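Library > Robotics > Field Reports > Drawer Opening with a Dexterous Hand

Dec 25, 2020 | Tyyne Eskola and Jouko Ojala

4. Failure Analysis

4.1 The jammed drawer and the late stop

Most failed trials in our drawer task were dull. The fingers missed the slot, or slid out of it, and the arm went back to its start pose. This section deals with a smaller group of 7 trials in which the hand kept its hold, the drawer stuck, and the arm kept pulling. One of these ended with the box being dragged toward the edge of the table and a bent finger link. We treat it as a safety matter, as the operator was within reach of the arm when it happened.

The full set was 763 trials, run with the Tromix controller and the pull routine given in Section 3. The fingers enter the handle slot from the side, curl, and take up tension. The wrist then moves back along a straight line. If the measured pull goes above a set limit, the controller should open the hand and hold the arm still.

The drawer is a close fit in its wooden frame. When the fingers hook the slot well away from its middle, the pull is off center and the drawer front turns slightly as it comes out. One rear corner then wedges against the side. A person feels this at once and wiggles the drawer. Our routine had no such step. It read the extra load as normal friction and moved the wrist further.

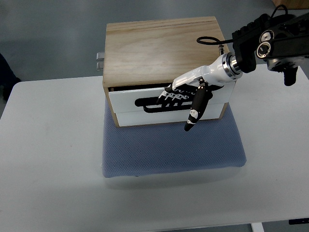

Figure 4. Drawer pull with the fingers hooked in the handle slot.

The force limit should have caught the jam, and in the first six cases it did, though late. In the seventh it did not. The logs show that the wrist force reading was filtered over a window of 600 milliseconds, a value left over from an earlier wiping task. During that window the box itself began to slide on its pad. Sliding let some of the load off, the filtered value never reached the limit, and the arm went on until Urho Niskanen pressed the stop button. From the first sign of the jam to the stop, the wrist traveled 108 millimeters.

We made three changes. The filter window was cut to a length chosen for this task. A second check now compares wrist travel with the opening expected for the drawer, and stops the motion if the two drift apart – this does not depend on force at all. We also moved the operator's chair behind the marked line, where it should have been from the start.

We did not clamp the box. Clamping would have hidden the fault, and the homes we have in mind for the Pelkonen trials contain plenty of light furniture that moves when pulled. The bent link was replaced and the hand recalibrated in August. Trials run before and after the repair are reported separately in Section 5.

One question remains open. We do not know how much of the turning came from the grasp point and how much from play in the finger joints under load. Separating the two would need a stiffer hand or a sensor on the drawer, and we had neither.

Comments (3)

Manon Morin
We had the same thing with a filter setting carried over from another job. Ours was on a cabinet door. Do you now reset all filters when the task changes, or only this one?

Tyyne Eskola
All of them. The task file has to list a value for each or the arm won't start.

Mortimer Van Dusen
Would like to see the raw force trace for the seventh case next to the filtered one. Is it going to be posted?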